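Handheld gripper: width reading drifts, left and right tools disagree
Forum > Hardware > Teleop and demonstration tools
8 posts

kelpline
Wed 2 September
We run the two-handed handheld setup, one tool per hand, trigger operated. Since we swapped the springs the logged jaw width on one tool no longer returns to zero with the fingers fully closed. It reads 4 mm at the end of a session. The other tool is fine. 32 episodes are affected so far and I would like to know if they can be salvaged before I bin them.
Firmware is the April release. Width comes from the encoder, not from finger tags.

ostler_b
Does the offset grow during the session or step up all at once? Growing usually means the coupling is creeping on the shaft. A step means a skipped tooth.

kelpline
Step. Flat for the first 300 frames or so of one episode, then it jumps and stays there. Re-zeroing clears it until the next jump.

ostler_b
Skipped tooth, then. Pull the cover and check the rack. The Lilik springs are stiffer than the originals and if you let the trigger snap back the rack lands hard on its stop. We cracked two pinions that way at Waltside.

tarn495
Disagree on the rack. I had the same step on a pair from Rirkance and the gears were perfect. It was the encoder connector. It lost power for an instant, came back up and took the current position as its new zero. Put a meter on the connector and wiggle the cable before you take the gears out.

ostler_b
A power dropout would leave a gap in the timestamps. He hasn't mentioned one.

tarn495
Only if the logger flags it. The April build holds the last value through a dropout and keeps stamping as normal. Look for a run of identical widths just before the jump. Encoder noise means you never see that on a healthy tool, even with the fingers parked.

Posting our own setup for comparison. Both tools in use, fingers closed on the near one.
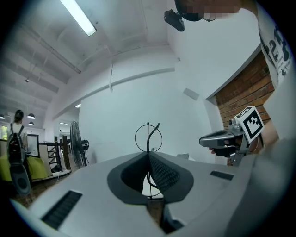
tarn495

When ours faulted, the value at this point in the motion was the quickest thing to check. Fingers shut, so the log should sit at zero. Have the operator close fully at the start and end of each episode and you get two reference points for nothing.

kelpline
Checked. There is a run of identical values before every jump, nine frames on the worst one. The connector housing has a hairline crack along the latch side. Gears look clean, no chipped teeth.

ostler_b
Fair enough, I was wrong about the rack. I would still go back to the softer springs. The snap-back may be what cracked the housing.

tarn495
Possible. I wouldn't claim it without seeing a second one go the same way. For the data: subtract the closed reading after each jump and drop the held frames. Don't interpolate across them if the fingers were moving. Anything with a jump in the middle of a grasp I would throw out.

kelpline
Replacement connector is ordered through Grímsdóttir. Until it arrives the tool is tagged out and we are recording one-handed tasks only. I'll post the offsets once I have reprocessed the first batch.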